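Iteo Users Board > Data Collection > Handheld rigs

Topic: Episode length and discards for clothes sorting

offset_pin
Posted Friday, July 19, 2024

We are collecting demonstrations with paired handheld grippers for a two-handed policy. Task is taking garments off a pile on a bed and laying them out flat, one at a time. The policy will run on two fixed arms at the Fillberg site.

Current procedure is to record until the whole pile is done and split afterwards. Long recordings lose pose tracking more often, and when one tool drops out late on we throw away everything after that point. Of the last 77 recordings, 14 had a tracking loss on at least one side.

Two questions. Is it better to record one garment per episode from the start? And do people keep episodes where the operator fumbles a grasp and tries again, or bin them?

Settings: default Iteo mapping, both tools synced from the same start press, wrist view only, no external camera.

kelpie_sw
One garment per episode. We changed over in February and would not go back. You get a clean start and a clean end, and a lost track costs you one garment. Splitting afterwards sounds cheap until you have to decide where one garment stops and the next one starts, and two people labelling the same recording will not agree.

Keep the fumbles if the operator recovers. Bin them if the operator stops, looks at the tool and starts chatting.

dregs
Disagree with the first half. If you reset between garments, the operator goes back to the same neutral pose every time, and the policy learns that every grasp begins from that pose. On the arms it will finish one shirt and then hang there, as the state it is in never appeared as the start of anything. We saw exactly this with the Marchuk set. Long episodes, split in software, with a second or two of overlap on each side of the cut.

kelpie_sw
That is a problem with how you start, and you can fix it without long recordings. Tell the operator to press start wherever the hands happen to be.

dregs
You can tell them. After 30 episodes they are all starting from the same place again. Look at a plot of your start poses before you say it is fixed.

offset_pin
I plotted ours last night. We have only a small batch of short episodes to compare, but dregs is right for our operators at least. Start poses are in a tight clump, left tool especially. The long recordings are spread much more widely.

tam_rig
What is your mapping pass like? Half the tracking loss I get asked about is a mapping problem and has nothing to do with episode length. Plain bedding and a blank wall give the tracker very little. Glass is worse, as it picks up features in the reflection and they move the wrong way when you do. Walk the mapping pass slowly, include the floor and the furniture edges, and finish where you began.

Also check for the tool being held so close to the cloth that the lens sees nothing but cloth. That is the usual cause of a loss halfway through a pile. Ask the operator to lift between grasps.

offset_pin
Mapping pass is one lap of the bed, fairly quick. I will slow it down. The losses do cluster at the point where the operator leans in for the bottom of the pile, so the second point fits as well.

Dark items are also over-represented in the failures, but they are over-represented in the pile too, so I would not read much into that.

One from our collection room:
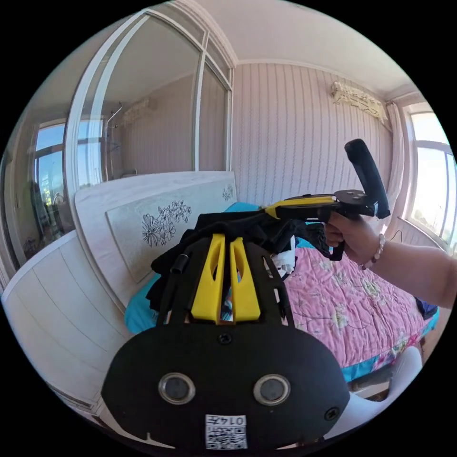

Do both tools need to be calibrated again every time the batteries are changed?

Only if the camera mount has been disturbed; otherwise a short check against the calibration board at the start of the day is enough.

tam_rig
Agreed with that. Log the result of the check with the session. If the error has crept up you want to know which day it started, and you will not remember.

hexbolt
On fumbles, I go further than kelpie_sw. We keep them but tag them, and we train with and without. On the Barlow cell the policy trained without them was smoother and failed more. When it missed the cloth it carried on to the laying-out step with nothing in the jaws. With the fumbles in, it went back for a second try most of the time. The tag costs the operator one button press.

dregs
How many tries before you bin it? There must be a limit or you teach it to peck at the pile.

hexbolt
Two. A third miss and the episode goes in a separate folder that we do not train on. The number is not based on anything clever.

kelpie_sw
I would still rather fix the start poses than split long recordings by hand, but I accept the point about the hang between garments. Compromise might be a few garments per episode. Enough to get the transitions in, short enough that a loss does not hurt much.

offset_pin
Going to try that. Cap of 8 garments per recording, slower mapping pass, lift between grasps, fumbles tagged and kept up to two misses. Splits done in software on jaw opening, with overlap as dregs described. I will run it against the old set with the same number of grasps in each and post the success rates in this thread.

dregs
Jaw opening alone will split on your fumbles. Use opening plus height off the bed.

offset_pin
Noted, will add height.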